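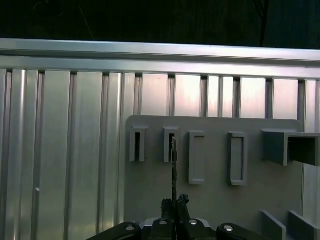

Folie 1: Greifer mit Stab am zweiten Halter von links, Sicht der Handgelenkkamera

Sprechernotizen, Werkstattabend Bitach, 2. Juli 2020
Sanne Dierckx: Adano, ein Einlegearm für die Gemeinschaftswerkstatt

Zu Folie 1
Kurz vorstellen, dann gleich zur Aufgabe. Adano soll einen dünnen Stab in einen senkrechten Halter einführen. Der Schlitz ist schmal, der Stab ragt weit über die Fingerspitzen hinaus. Jeder Winkelfehler am Finger wird über diese Länge vergrößert. Darum dreht sich der ganze Vortrag.
Auf der Folie auf die beiden linken Halter zeigen: schmale Hülsen mit tiefem Schlitz. Die zwei Rahmen daneben sind flach und spielen heute keine Rolle. Der große Kasten rechts auch nicht. Falls jemand fragt: nach dem Vortrag.

Zu Folie 2: Aufbau
Rückwand aus Aluminiumprofilen, oben die durchgehende Schiene. Die Profile kommen als Reststücke von Van der Linden, der Zuschnitt ist in Bitach entstanden. Auf die Wand kommt die graue Halterplatte. Sie ist die einzige Referenz für die Steuerung, die Profile werden nirgends vermessen.
Begründung nennen: Die Wand wurde nach Augenmaß zusammengeschraubt. Wer an der Schiene Maß nimmt, übernimmt deren Fehler. Wir haben das im März so gemacht und die Werte danach verworfen.
Koordinatensystem: Ursprung in der linken oberen Ecke der Platte, x entlang der Oberkante nach rechts, y nach unten, z von der Platte weg. Alle Positionen in der Konfigurationsdatei beziehen sich darauf. Die alte Datei mit Ursprung am Sockel liegt noch im Archiv, bitte nicht mehr verwenden.

Zu Folie 3: Greifer
Parallelgreifer, zwei Finger, Antrieb über ein Gestänge an beiden Seiten. Die Schrauben an den Gelenken müssen gleichmäßig angezogen sein. Zu fest: Das Gestänge klemmt beim Öffnen. Zu locker: Die Finger schließen schräg und der Stab kippt schon beim Greifen.
Reihenfolge beim Einstellen: Finger ganz öffnen, Schrauben lösen, Finger auf einem Stück Rundmaterial schließen, Schrauben über Kreuz anziehen. Danach den Greifer ohne Last durchfahren. Schraubensicherung erst auftragen, wenn der Test bestanden ist.
Greifkraft: lieber niedrig beginnen. Bei hoher Kraft gibt der Träger des Greifers nach, und der Stab steht dann reproduzierbar falsch. Das sieht in den Logdaten gut aus und hat uns zwei Abende gekostet.

Zu Folie 4: Kamera
Die Kamera sitzt am Handgelenk und fährt mit. Vorteil: Finger, Stab und Halter liegen während der Annäherung gemeinsam im Bild. Nachteil: Der Abstand zur Platte lässt sich aus einem einzelnen Bild schlecht bestimmen. z kommt deshalb aus der Kinematik, x und der Drehwinkel kommen aus dem Bild.
Beleuchtung ansprechen. Die Aluminiumprofile über der Platte reflektieren hell, der Greifer ist schwarz, die Platte mattgrau. Eine Belichtungsautomatik regelt auf die Reflexe und die Schlitze laufen zu. Belichtung fest einstellen, Messfeld auf die Platte legen.
Kantensuche nur im Rechteck um den Zielhalter. Die Nuten in der Rückwand liefern sonst saubere senkrechte Kanten, die die Auswertung gern als Schlitz annimmt. Hinter der Schiene ist der Hintergrund dunkel, der Bereich wird vor der Auswertung maskiert.

Zu Folie 5: Steuerung
Die Ablaufsteuerung heißt Nikero und läuft auf einem alten Rechner aus der Werkstatt. Zustände vorlesen, nicht erklären: Greifen, Anheben, Vorposition, Ausrichten, Einführen, Lösen, Rückzug.
Beim Zustand Ausrichten kurz anhalten. Hier wird der Stab im Bild als Gerade angenähert. Der obere Abschnitt hat eine etwas unruhige Kante, deshalb geht nur der untere in die Anpassung ein. Verglichen wird mit der Mittellinie des Schlitzes. Liegt der Versatz unter der Schwelle, gibt Nikero das Einführen frei. Liegt er darüber, folgt eine Korrektur in x und eine neue Aufnahme.
Der Abbruch ist ein eigener Zustand. Der Arm fährt auf demselben Weg zurück, auf dem er gekommen ist. Ein direkter Weg zur Ruheposition würde am großen Kasten entlangführen.

Zu Folie 6: Messreihe A
Tabelle zeigen. 100 Versuche am zweiten Halter, ohne Bildkorrektur, nur mit den gespeicherten Positionen. 71 davon erfolgreich. Erfolg heißt: Stab bis zum Anschlag im Halter, Greifer geöffnet, kein Eingriff von Hand.
Die Fehlversuche lagen überwiegend auf derselben Seite. Das spricht für einen systematischen Fehler. Verdacht auf den Nullpunkt der Handgelenkachse, später bestätigt.

Zu Folie 7: Messreihe B
Wieder 100 Versuche, gleicher Halter, gleicher Stab, mit Bildkorrektur. Der Nullpunkt wurde vorher neu gesetzt. Die beiden Änderungen sind damit nicht getrennt bewertet, das offen sagen. 2 Fehlversuche, beide mit Abbruch durch Nikero, keiner mit verkantetem Stab.
Rückfrage zur Taktzeit ist zu erwarten. Die Korrektur macht den Ablauf merklich langsamer, der größte Anteil ist das Warten auf ein ruhiges Bild nach dem Anhalten. Wir haben daran noch nichts optimiert.

Zu Folie 8: Bekannte Mängel
Kabelführung am Handgelenk. Das Kamerakabel zieht bei großen Drehwinkeln am Stecker. Zwischenlösung ist eine Begrenzung im Programm.
Plattenbefestigung. Nach dem Abnehmen muss neu eingemessen werden, Passstifte fehlen. Die Bohrungen sind angezeichnet.
Erster Halter von links. Die Positionen sind hinterlegt, eine Messreihe gibt es nicht. Keine Zahlen dazu nennen, auch nicht geschätzt.
Kraftmessung. Nicht vorhanden. Ein Verkanten wird nur über den Motorstrom erkannt, mit Verzögerung.

Zu Folie 9: Nachbau
Stückliste und Konfiguration liegen im Werkstattordner unter Adano. Die Profilmaße sind unkritisch, solange die Wand steif genug ist, um beim Andrücken nicht nachzugeben. Die Maße der Halter sind kritisch. Wer andere Stäbe verwendet, muss zuerst den Schlitz anpassen und erst danach die Schwelle in Nikero.
Den Greifer bitte nur bei abgeschalteter Versorgung umbauen. Der Taster am Sockel hält das Programm an, trennt aber die Motoren nicht.

Reserve, falls Zeit bleibt
Frage nach einer Einführschräge am Halter: ausprobiert, im Prinzip hilfreich. Für die Messreihen bewusst weggelassen, damit der Positionierfehler sichtbar bleibt.
Frage nach einer zweiten, festen Kamera: wäre für z sinnvoll. Es fehlt ein Platz, an dem der Arm sie nicht verdeckt.
Vorführung nur am zweiten Halter. Vorher Referenzfahrt, Belichtung prüfen, Stab von Hand in die Finger geben.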